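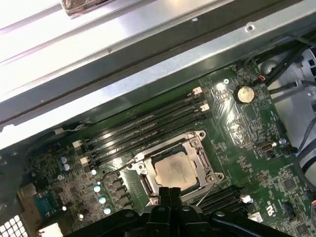
Support > Troltach Arm > Set-up Guide > 4. Board Work

We use cookies to remember your language and region. Accept / Settings

4.3 Working around an open chassis

Read this section before you run any task on a computer board. Complete the gripper check in 4.2 first.

1. Switch off the computer, unplug the power cord, and hold the power button in for 9 seconds.

2. Clip the ground strap to bare metal on the chassis. Paint does not make a good contact.

3. Clamp the chassis to the bench. Push on each corner. If it moves, clamp it again.

4. Tie back any cable that crosses the work area. Cables that run along the side of the chassis can stay where they are if the arm path clears them by 50 mm.

5. Set the approach height above the tallest part on the board, including memory latches in the open position.

6. Run the path once with Dry Run on. Keep one hand near the stop button.

7. Turn Dry Run off and start the task at low speed.

CAUTION: Do not close the fingers on a processor lever until the force limit is set. A lever under load can spring up and strike the wrist camera.

CAUTION: Never let the fingers touch socket contacts. With the processor out, fit the socket cover before you move the arm over the board.

Note: Bare sheet metal reflects light. If the camera view washes out, move the lamp before you change the exposure.

Note: The coin cell keeps the board's clock running with the cord unplugged. Leave it in its holder unless the task sheet says to take it out.

4.4 Records

Write down every stop, including stops you made by hand. Enter the task name, the step, and the force reading. Inspect the finger pads every 500 cycles and replace them if the edges are rounded. Sites using Estix can log this from the Tools menu.

Changes to this section are approved by Pilar Mansilla, Cerkthorpe Technical Documents. Last review: October.

Related items
4.2 Gripper check and finger pads
4.5 Memory modules
6.1 Setting force limits
Connecting Troltach to Estix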